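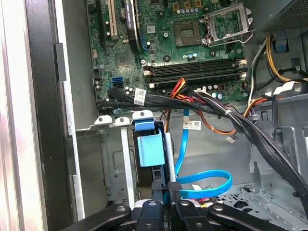 Desktop tower on the teardown bench, RAM slots and CPU socket empty, Quadro card still in.

From: Ilham Pillai
To: teardown-floor list
Subject: Re: What happens to the bench jobs when both cells are running

I'm answering on the list because four people have asked me the same things at the bench this month, and it's easier to write it down once. The original message is quoted in pieces and my answers are under each piece.

> We were told in the spring that the arms would take over "simple removals." I have been on desktops for six years and I don't know what counts as simple. Can somebody who works with the cell say what it does now and what it doesn't?

As of June, cell 1 does memory, loose drive carriers, and expansion cards that have a plain latch. It does not do processors. It does not do power supplies, and it does not do anything with the cable bundles beyond pushing one aside when it has the room to do so. On the tower in the photo the graphics card is still in its slot and the cables run across the lower part of the board and down the right side toward the bottom corner. A person looks at that and tucks the bundle out of the way without thinking. The arm has to be told where the bundle is, and cables never lie the same way twice.

So "simple" means the part comes straight out and nothing lies over it. If you want a rule for sorting the incoming pallets, use that one.

> Also the label scanning. Before, whoever pulled the cable bagged it with its label. Now I find labeled cables in the general copper bin.

This is a real problem and you are right to raise it. Some of the machines have small white barcode labels wrapped around the internal cables, several in one case. The Dostham contract wants those numbers recorded before the cable is cut or binned. The cell doesn't read them. Until it does, the person at the prep station scans every label they can see before the case goes in, and the person at the finishing station scans the rest. I've asked for a second handheld scanner so the two stations stop passing one back and forth. Tatisard has approved the purchase but I have no delivery date.

> Are the targets going up? The board by the door says 1338 and nobody explained it.

1338 is the number of units in the Nugroho lot, all three pallets rows together. It is not a daily or weekly target. I've had the sign changed to say so. For comparison, we closed out 3773 units in the whole of last year's Drakix job, all by hand, with a bigger crew than we have now.

The per-person target has not changed. What has changed is the mix. When the cell takes the memory and the easy cards, what is left for the hand benches is the slow part: wiring, power supplies, stuck latches, bent brackets. Counting units per person doesn't make sense on that kind of work, and I said this in the last planning meeting. My proposal is to count hours on the hand benches until the lot is done, then look at it again. I don't have an answer yet.

> Last thing. Two of us did the training for the cell and the rest haven't been asked. Is that on purpose?

No. The first course had 2 places and they went to the people who were on shift that morning. That was a poor way to pick and I've said so. The next course is open to everybody on desktops and laptops, and you put your name on the sheet outside the parts cage. It takes four mornings, paid at your normal rate. You learn to load a case, mark the cables on the screen, stop the arm, clear a jam and restart. There is no programming in it.

People who take the course get the operator rate for the hours they spend at the cell. They do not get it on the hand bench. I know some of you think that is unfair, given that the hand bench is now the harder job – I tend to agree, and it's on the list for the pay talk.

A few things from me while I'm writing:

Please don't reach into a case at the cell while the arm light is green, even if the arm is standing still. It may be waiting on a picture and it will move when it gets one. Press stop first.

If you prep a case, take the side panel all the way off and lean it in the rack.

Open CPU sockets go to the finishing station with a cover on. We had 99 boards marked down by the buyer for bent contacts and I'd like that number to stay where it is. The covers are in the gray drawer, and there is another box under the laptop bench.

If I missed a question, reply here so the night shift sees it too. I'm at the bench until 3:30 most days.

Ilham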